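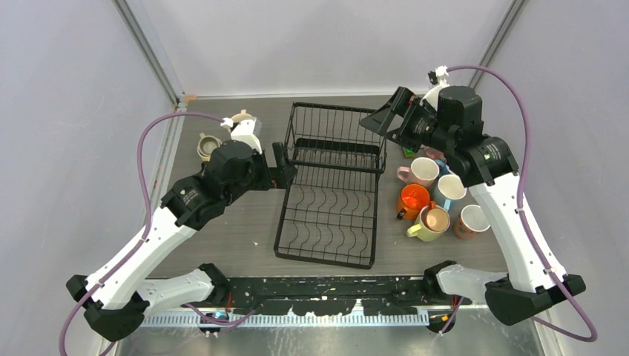
How often do you have to redo the cable ties on a pair of small arms?
Every 500 hours if you go by our sheet at Koltstead, and sooner if the cable starts to drag at the elbow.

I was at 2056 hours on the left arm when I finally looked at the counter this morning, so you can work out for yourself how good I've been about it. The sheet has a nice row of my initials from September and then a lot of white. Anyway! Weekend, quiet building, big coffee, radio on, and I had the whole cell to myself until lunch.

The plan was cables first, then zero the joints, then grippers, then let both arms potter through the dish rack job for a while and see if the left one still did its little shiver on the way up. It's had that shiver for a fortnight and it's been driving me bonkers. Princess Gatchalian reckoned it was the elbow gearbox. I reckoned it was the purple cable pulling tight when the forearm goes out long, mostly because the cable is cheap and the gearbox isn't.

So I powered down, snipped the ties on the left forearm and started again from the connector at the wrist. What I do now is put the arm in its longest reach by hand, leave the cable a good generous arch over the wrist, and only then tie it down along the white link. I used to do it folded up because it looked tidier (it does look tidier) and then the first long move would yank the lot. The big loops look a bit daft sticking up in the air but they clear everything, and I ran each arm slowly to the corners to check they don't snag on the posts. Ties snug, able to slide a fingernail under, tails pointing away from the joint. I left the tails too long on a couple of them and I can't be bothered going back.

While I was down there I gave the base bolts a going over. One on the left base took nearly a quarter turn, which was a surprise and not a good one. I've put paint pen across the heads so I'll see it next time. The black beam is looking very second-hand these days, all chips and pale spots along the front, but it's straight - I put the long rule on it - so it can stay ugly. Dzintra Mägi has been on about getting it recoated at Drerkau and I keep saying after Christmas.

Zeroing took longer than it should have. Right arm was fine first go. Left arm wouldn't take its shoulder offset and I sat there retyping the same number like a goose before I noticed I had the right arm's page open. Coffee number two.

Then grippers. Blew the fluff out, wiped the fingers down with a bit of alcohol, ran each one open and closed 20 times with the current readout up. The left one was still drawing more on the close than I'd like, so I backed off the finger screws and did them up again evenly, and that brought it down to match its mate. I have a nasty feeling I did that to it myself last time.

After that I set out the mugs and the rack and let it go. The rack is the fussy bit, all those wavy wires, and if the zero is out by even a whisker the gripper comes down on wire instead of in the gap. I stood there with my hand over the stop button for the first few and then got brave and sat down.

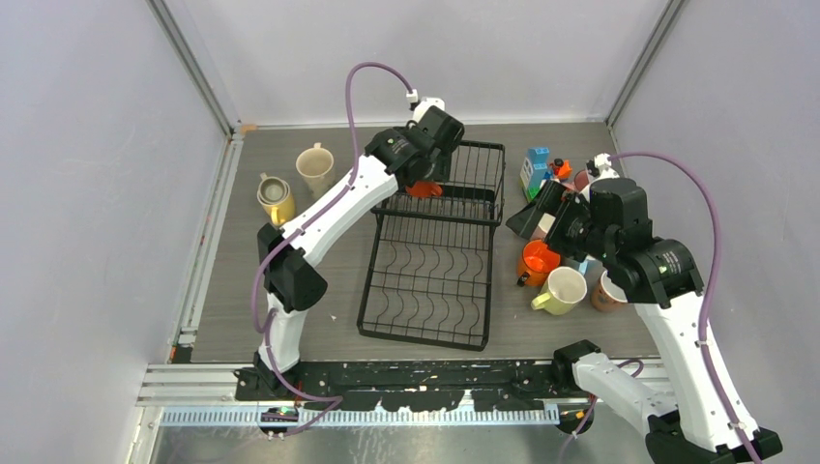 After lunch

No shiver! Well, a tiny one if you put your palm on the shoulder cover and really want to feel it, but nothing you'd see. I messaged Princess and got back a thumbs up and the word "gearbox" with a question mark, so we'll see who buys the cake. I told her I'd leave it logging overnight on the empty-handed routine and we'd look at the elbow current in the morning. If it's flat she owes me a lamington.

Things I didn't get to: the red wire by the left base wants a proper clip, it just hangs there. The corner tape is still on. The table could do with a wipe, there are a few specks on it and they end up in the fingers sooner or later. And I never opened the box of spare ties from Menon, I used the last of the old bag, so whoever goes looking on the shelf, they're behind the solvent.

I've changed the reminder on the sheet so it emails me and Dzintra both at every service, and again at 1000 for the bolts. She'll enjoy that more than I will.

Drove home the long way past Gurkitwood with the windows down. Hands still smell of alcohol wipes. Need to ring Mum.

Last updated: 2/11/24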